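Sorting small metal parts without losing them

4 December 2019, workshop tips from the Nurkau page

In November I cleaned out three drawers of my workshop corner and found many little cylinders of brass and copper, mixed with screws, washers and dust. Some were spacers from a Kustier lamp kit, others I bought in a bag of 100 and forgot. Since then I sort them in the same way every time, and I write it down here for readers who asked.

Begin with the surface. A dark top is good for this work. Brass and copper shine on it and you find them quickly, even when they are spread out. On my old beech bench I lost them all the time between the scratches. 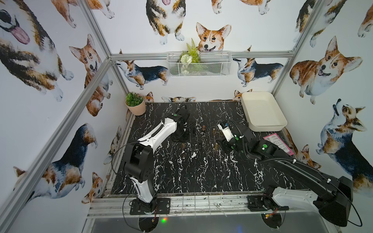

Stand the cylinders up on their ends before you sort. A piece which lies on its side will roll when you touch the table, and a piece which stands stays in its place. You can also compare the heights much more easily.

Keep an empty tray with raised sides on the table, at the back, where your sleeve does not reach it. Only checked parts go in the tray. If you are not sure about a part, leave it on the table until the end.

Brass and copper are easy to mix up under a warm lamp. I take the parts to the window, or I put one clean piece of each metal next to them for comparison. For old pieces with a brown skin, rub one end with a cloth and a drop of lemon juice, then rinse and dry well.

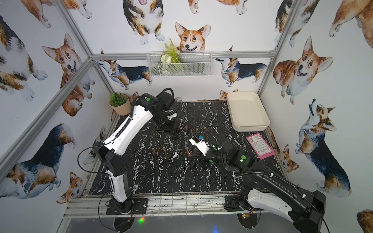

Do not pour from the bag. Take out a few, finish them, and take the next few. It feels slow, but I did 588 pieces in one evening like this and only one went under the radiator.

For storage I use the Grulline box with 7 compartments (order number 2718 in the Matei catalog). The lid closes tight against the dividers, so the small parts do not travel to the neighbor compartment when you carry it. Cheaper boxes have a gap there – look before you pay.

Write the label on the side of the box and also on the lid. Lids get exchanged.

Steel screws between the brass you can pull out with a magnet. Put the magnet in a thin plastic bag first, then turn the bag inside out and the screws fall off together.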